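Devero will now rent you two arms for the flat-pack

May 24, 2025

Devero, the tool hire firm, has started taking bookings for a two-armed robot that puts furniture together while its owner does something more rewarding, such as watching it. The service is called Cedard and costs 800 pounds for a week, delivery included. Most of the chairs it is meant to assemble cost a good deal less, a point the price list passes over in silence.

The kit comes in 6 cases. Inside are the arms, their grippers, a cloth to work on and a control box with a fan you will hear from the next room. Setting up took our reviewer most of a morning, and the printed guide has the same cheerful line drawings of a faceless man that made people want a robot in the first place.

Devero is aiming at letting agents, small hotels and anyone else who has to furnish a lot of rooms at once. It has also done a deal with Espinoza, the chair maker, whose seats and legs are already in the robot's library of parts. Other makes have to be taught by hand, with the owner guiding the arms through each step — about an hour per chair, and longer if you lose your temper. 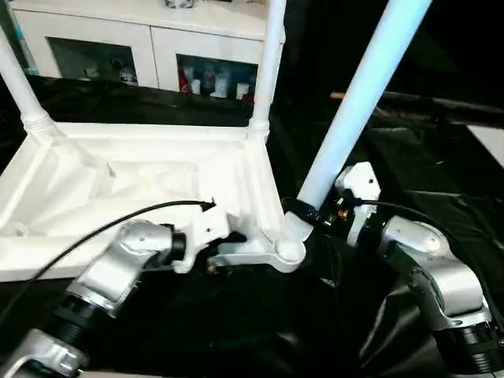
Buying outright is possible too. The basic pair of arms is 4,000 pounds, and a further 2,000 gets you a support contract with a telephone number that is answered on working days. The hire version has no such number, though it does have a page of frequently asked questions, the first of which is how to stop it.

Rival firm Grendanis dropped a similar scheme last year after customers kept the machines past their return date, apparently out of fondness. Devero says it will charge for late returns by the day.

Bookings are open now for delivery from July. Screws are not included, and nor is the small bent key, so keep hold of the one in the drawer.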